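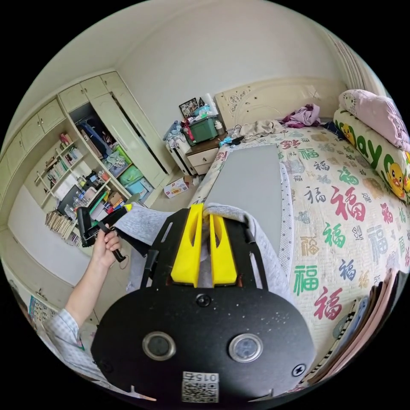 Hand-held gripper 015 in a bedroom, yellow fingers closed on gray material.

Kerubo Rotich plans equipment purchases for Iton, which records household tasks with hand-held grippers. Her budget for the next round covers 27 units and opens in April.

"The gripper body is the cheap line," she said. "Fingers, cables and lens covers are what I get wrong." She now orders 100 spare finger pairs up front and keeps 15 percent of the total unassigned.
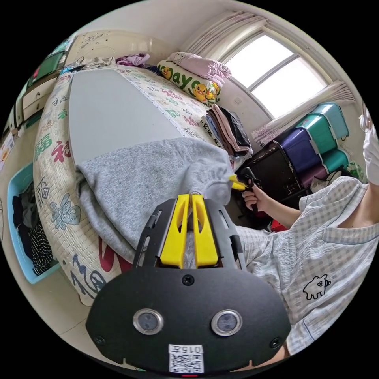

Laundry sets the wear rate in her spreadsheet. Fleece and other thick fabric need a firm pinch, and she logs finger changes per 300 folds. "I don't plan by calendar month. A unit in a drawer costs me nothing."

Brian Mollel, who handles purchasing, got quotes from Grendener and Schnyder. Schnyder was lower per unit but sold fingers only with the full head. "That ruled it out for us," he said. Units are bought in pairs, one per hand, and every one gets a printed number before it ships to a home. Storage is budgeted separately, under Flolto.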